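Ticket 2000-111: Ward councillor finder returns former member after by-election
Product: Iteron Members and Wards
Customer: Bruvside Borough Council, Democratic Services
Priority: 2
Status: Resolved
Reported by: Estrella Montes
Assigned to: Lertchai Ongart

Description (E. Montes)
The "Find your councillor" page still shows the previous member for Nimholm ward. The by-election was in December and the new member, Azucena Cárdenas, has signed her acceptance of office. Her profile page is correct, and so is the seat total by group. The fault shows only when a resident searches by postcode. Residents' emails sent through the form are going to the old member's mailbox, which has been closed, and are bouncing.

Steps to reproduce
1. Open the finder.
2. Enter any postcode in Nimholm.
3. Select the address.
4. Result gives the former member, with the old party label.

Expected: Cllr Cárdenas, Independent.

L. Ongart
Reproduced on live. Not reproduced on test, where the data was reloaded from scratch. Searching by ward name on live gives the right answer. Postcode search reads from a separate lookup table which is rebuilt overnight. Checking the rebuild log.

L. Ongart
Log extract from last night:

ward_lookup: start
ward_lookup: reading seats
WARN seat NIM-2 has two holders with no end date
ward_lookup: using earliest start date
ward_lookup: finished, 1 warning

The former member's term was never closed. The profile was set to "hidden", which takes it off the public list but leaves the term open. Where two people hold one seat, the rebuild picks the earlier one.

Estrella, please can you confirm the date the seat became vacant? I need the date on the notice of vacancy, not polling day.

E. Montes
Date sent by secure message. Can you also check Kovalchuk ward? There was a resignation there before I started and I would like to know that it was closed properly.

L. Ongart
Kovalchuk is fine. Term closed, one holder per seat. I ran the same check on every ward and NIM-2 is the only seat affected.

Term end date now entered for NIM-2. Lookup rebuilt by hand, no warnings. Tested with 4 postcodes, including one on the boundary. All correct.

I-hsuan Yuen (second line)
Bounced messages: the mail queue holds about 1,000 items for the whole site, so I filtered on the closed mailbox. Those messages have been exported and passed to Democratic Services for forwarding. They have not been resent automatically, as some residents may have written in confidence to the former member.

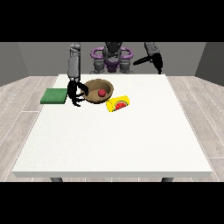

Attachment 1: bowl with red ball, yellow can on its side (render)

F. Esquivel (product)
Change raised so that hiding a member with an open term brings up a prompt for the end date. The rebuild will also stop with an error on a double holder, in place of the present warning. No release date yet.

E. Montes
Checked from my own address and from the library. Correct member shown both times, and a test message reached her inbox. Happy to close.

Closed by L. Ongart, 2022-04-10
Resolution code: data correction
Linked change: open, owner F. Esquivel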